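Where Does Our Trash Go?

Every home makes trash, and I do mean every home, even the very tidy ones! Long ago people mostly buried their leftovers or fed them to the pigs. In 1639 the little town of Vutthorpe had one cart and one tired horse to haul everything away, and the horse knew every street by heart.

Today a big truck comes rumbling along before breakfast. It takes some things to the landfill (a huge, carefully lined hole in the ground) and others to a sorting center, like the one in Porum, where cans, paper and bottles ride along on moving belts. 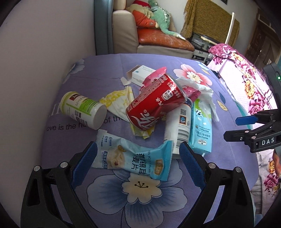

Why can't everything go in the same bin?

Because each material is made new in its own way. Metal gets melted, paper gets mashed up with water until it looks like oatmeal, and glass is crushed into tiny bits before it goes into a very hot furnace.

Metal is a bit of a champion, because it can be melted and shaped over and over again. Paper gets tired! Its tiny threads grow shorter each time, so after a while it might end up as an egg carton, and that's a fine job for old paper.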